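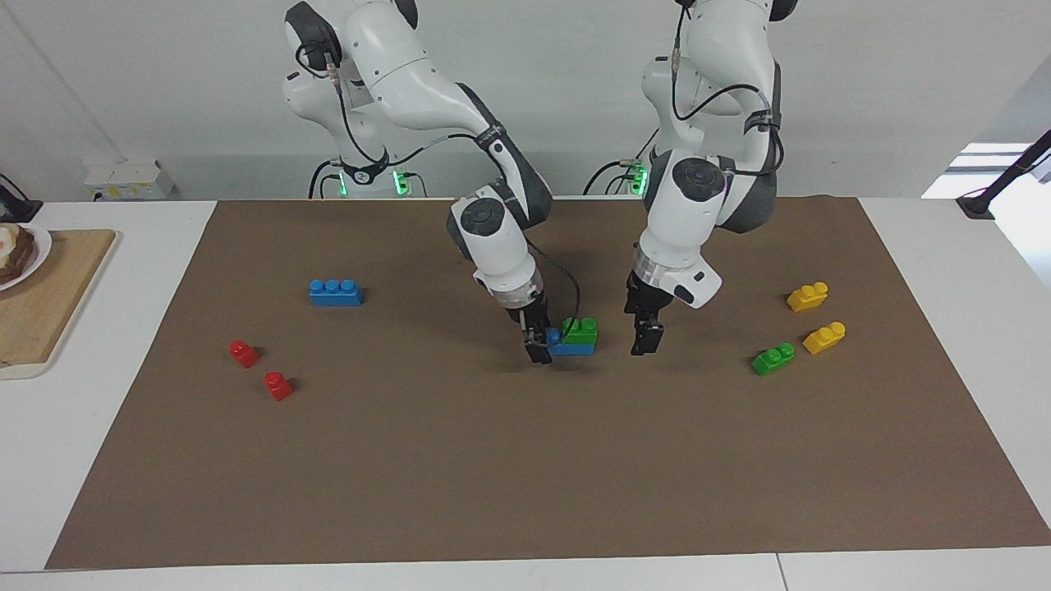 4. Packpapier als Unterlage vorbereiten

Januar, von Leilani Dunleavy
Kategorie: Anleitungen > Tischschutz & Unterlagen

Dieser Abschnitt gilt für das Packpapier Welunar auf der Rolle, Stärke 100 g/m². Der Abroller Skakano muss schon montiert sein, siehe Abschnitt 3.

1. Wischen Sie die Tischplatte mit einem trockenen Tuch ab. Auch kleine Krümel drücken sich später durch das Papier.
2. Ziehen Sie das Papier langsam ab, bis es die gewünschte Fläche bedeckt. Geben Sie an jeder Seite 4 cm dazu, wenn Sie die Ränder umschlagen möchten.
3. Schneiden Sie an der Schiene, immer von links nach rechts.
4. Legen Sie das Blatt mit der glatten Seite nach oben. Die Rolle hat eine Neigung, sich wieder zu krümmen. Beschweren Sie deshalb die Ecken für eine Stunde.
5. Befestigen Sie die Ränder mit Papierklebeband. Beginnen Sie in der Mitte von jeder Seite.

Hinweis: Braunes Papier zeigt helle und bunte Teile sehr deutlich. Für Bleistiftarbeiten ist die weiße Qualität besser geeignet.

VORSICHT: Die Schneidkante ist scharf. Klappen Sie nach jedem Schnitt den Schutz herunter.

VORSICHT: Stellen Sie keine heißen Töpfe und keine Kerzen auf das Papier.

Kommentare (3)

bastelkeller_nord: Bei mir reißt es an der Schiene immer schräg. Liegt das an der Rolle?

Leilani Dunleavy: Bitte prüfen Sie die zwei Schrauben links, meistens sind sie nicht genug angezogen.

Hanne P.: Danke, mit dem Beschweren klappt es jetzt!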